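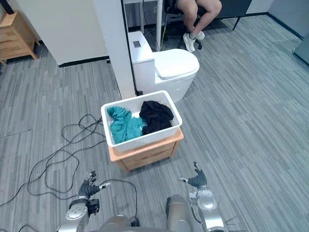 Section 4. Placing and loading the laundry basket

Read this section before you put any clothes in the basket. Most of the complaints we get about the Brosura basket have to do with where it was put and how much went into it. The sales leaflet says it "fits anywhere." It doesn't, and the steps below assume you would like to know that now.

4.1 Choosing the spot

1. Pick a low, flat surface or a clear piece of floor. A small cabinet works if the whole base of the basket sits on the top.

2. Check the edges. On furniture with rounded edges, the usable top is smaller than it looks. Set the basket down empty and push lightly on each corner. If a corner dips, the cabinet is too small for it, whatever the leaflet says about "compact living."

3. If the cabinet has a drawer, open it all the way with the basket in place. A loaded drawer pulled out quickly can tip a light cabinet forward, basket and all.

4. Next to a toilet, leave enough room to raise the lid and sit down without moving anything. Try it. People measure with the lid closed and then write to us.

CAUTION: Do not stand the basket on a toilet lid or on top of the tank. If your tank has its flush panel on top, anything resting there can press it.

Note: You may have read that the mesh pattern "lets clothes breathe." Some air does get through the sides. We have not seen it dry a towel. Hang damp things up first and put them in the basket later.

4.2 Loading

1. Put clothes in loose. Folding dirty laundry is your own business, but it does nothing for the basket.

2. Keep dark and light-colored things on separate sides if you plan to sort them anyway. With two or three pieces this takes no effort. With a full basket the sides run together and you will be sorting again at the machine, so don't count on this as a system.

3. Empty the pockets. Coins and hairpins find their way to the bottom and stay there.

4. Stop at the rim. The carton gives a capacity of 10 shirts. Salma Hegazy tried this with ordinary shirts, dropped in the way people drop them, and the last 2 ended up on the floor. Treat the carton figure as a best case.

CAUTION: Do not sit, stand or lean on the basket, empty or full.

4.3 Lifting and carrying

1. Grip the rim on two opposite sides. Do not hook your fingers into the side pattern.

2. Lift straight up until the base clears the cabinet, then step back. Dragging the basket across wood can leave marks. The "no-scratch base" is a claim we would not test on furniture you like.

3. Look for cables on the floor before you walk. A heaped basket hides your feet.

4.4 Cleaning

1. Wipe the inside with a damp cloth and a drop of dish soap.

2. Go over the sides with a soft brush. Lint sticks in the pattern, and a cloth only pushes it further in.

3. Let the basket dry completely before refilling it.

Note: Scented liners are sold separately as Morsy part 844. They cover a smell for a few days. Washing the clothes works better and costs you nothing extra from us.

If the rim splits or the base cracks, stop using the basket and see Section 6 for replacement. Tape does not hold.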